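Prostico
Grippers > Two-finger > Skov fingertip set

The sales sheet says the Skov set is "maintenance free." We sell it, and we don't believe that. Renders from the Nirnik kitchen simulation:
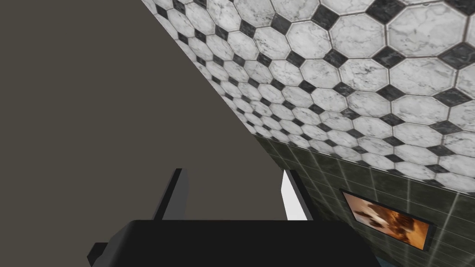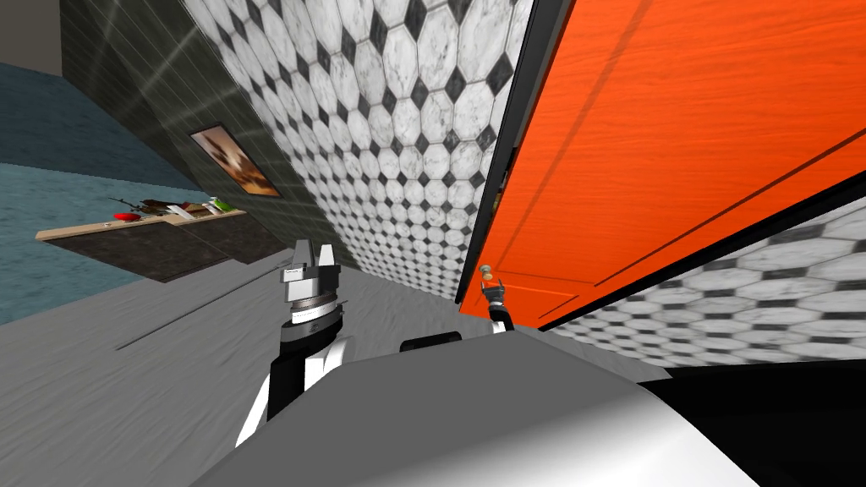
Plan on wiping the finger faces every 30 hours and checking the screws every 300. Change both fingers together — one new finger next to a worn one pulls the grip to one side. Run the open and close cycle 5 times before you save a new zero. A good simulation run tells you nothing about loose screws.

Pack of 2 fingers, screws included. Fitting questions go to Sigrún Hviid.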